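Karabo Gumede
March 29, 2020

Okay, a Sunday thread for everybody stuck inside: I finally opened the box of old notices from the Cadari, the grocery store on Dunbar Street where I grew up. I've been at it since breakfast and I'm so happy. 1/

Background for newer followers. The Cadari had a notice board by the door, next to the gumball machine. Anyone could pin up a card. When the store closed, the owner's daughter took all the cards down and put them in a shoebox, and in December she mailed the whole thing to me!! 2/

144 cards. I've read every one and typed up 70 so far. Most are just what you'd expect: couches, kittens, piano lessons, rides to the airport. I love every single one of them.

A favorite: "LOST, one brown glove, left. Also FOUND, one brown glove, right, not mine, doesn't match." Same handwriting, same card.

Then there's the great zucchini run. Somebody on Drona Court had too many and kept putting up new cards all summer. The first one says "zucchini, 7 for a dollar." Then "zucchini, free." Then "zucchini, free, will deliver." The last one has only the address and the word PLEASE. 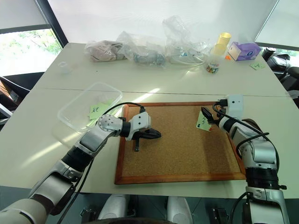
Cork board, white table.

What gets me is the handwriting. You start to know people. There's a woman who made her sevens with a little bar through them and she sold, over what must be years: a crib, a tricycle, a bunk bed, a clarinet, and a "reliable first car." I had to get up and walk around the kitchen after the car.

The etiquette was serious, too. You never covered another card. You wrote the date in the corner, and after a month yours came down. If you used more than 2 pins people talked. (My mother was people.)

And the tear-off strips! You could tell how something was going from across the store. Babysitter, all gone by noon. Accordion, not one strip missing, week after week. I have that card here and all the strips are still on it. I hope that accordion found a home.

Somebody named only "Cedis fan" used the board to argue about music. Cedis was a local band, I think? The cards say things like "The second record is BETTER and you know it." Underneath, different pen: "I do not know it." If anyone from the neighborhood has heard of Cedis please please write to me.

A few cards I can't figure out at all. "Tuesday is fine." No name, no number. Who was that for? Did they see it? I've been thinking about it all afternoon.

A couple of you asked what I'm going to do with them. For now I'm typing them up with the spelling left alone, phone numbers taken out. After that I'd like to make a little booklet, photocopied, nothing fancy, and send it to anybody who used to shop there.

So if you were a Cadari kid, tell me what you remember! What did your family put up? I know for a fact that ours was a card for a fish tank, "leaks slightly," and I haven't come across it yet.

More tomorrow. I just turned over a zucchini card and there's a recipe on the back.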